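Projects > Geketia > Student Reports

Keeping the Gripper Pair in Shape – Wubit Gebretsadik

I looked after the two hand-held grippers for most of the spring, and I grew very fond of them, stiff pivots and all. Before any fabric work on the bed I wiped the blue pads with a damp cloth, let them dry, and worked the jaws open and shut 70 times, listening for a click in the linkage.
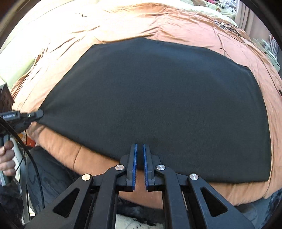
Kinyua thought 70 was too many and would only wear the pivots sooner, and I did come around to that a little (we settled on nine).

Thin hems gave us the most bother – if one pad sits even slightly proud of the other, the cloth creeps. I reset the pads twice and checked them again on the black pouch.

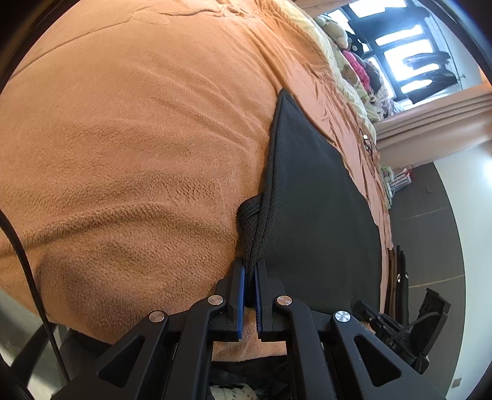 Figure 2. Pad check on the edge of the pouch.

Contact the Geketia project desk | Back to top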